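I moved to the desk near the window in June, and since then I am trying to keep it in order. Before that I had a small table in the corner, and I did not need any system, because nothing could fit on it anyway. Now I have a big wooden desk with a front part and a back part, and things arrive on it by themselves.

My rule is simple. The front part is for what I use in the same hour. The back part is for everything that waits. In the first month the back part was winning, and one evening I removed everything and put it on the floor to see what I really had. It took me until after midnight. I found two chargers for a phone I sold long ago and a receipt from Nodonar, the stationery shop, for a box of 300 paper clips. The paper clips I still did not find.

Cleaning became easier when I stopped keeping the cleaning things in the kitchen. If I must walk to another room for a sponge, I will not wipe the desk, I know myself well enough. So a sponge and a bottle of hand sanitizer with a pump now have their place close to me.

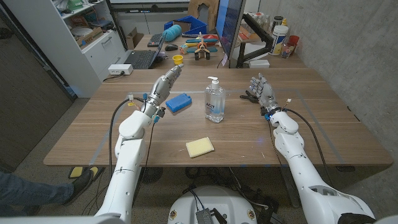
How often should you wipe a wooden desk?

Once a week is enough for most people, with a sponge that is only a little damp, and then a dry cloth right after it. If you eat at your desk, as I do, wipe the front part every evening. Go along the grain and do not leave water standing in the corners.

I also tried a wood cleaner from Istus. It smells of lemon and it costs 7 dollars for a bottle, but for daily crumbs I see no difference from plain water. Maybe for old stains it is better. I keep it for the shelves.

The other thing that helped me is tape. I learned it from a small book about workshops: you mark with tape the area that should stay free, and you look at the lines before you put something down. Paper tape comes off easily, but please try it first in a hidden place, as some varnish does not like it. I left a piece on my old table for a whole winter and the mark is still there.

My next task is the drawer. I measured it yesterday, it is 29 centimeters wide inside, and the organizer I liked is wider. I will look for two narrow boxes and write again when I have them.

Recent posts
Two narrow shelves and one wide mistake
My tea cups from Leung
What I keep in the Watadness bag
Washing a wool blanket at home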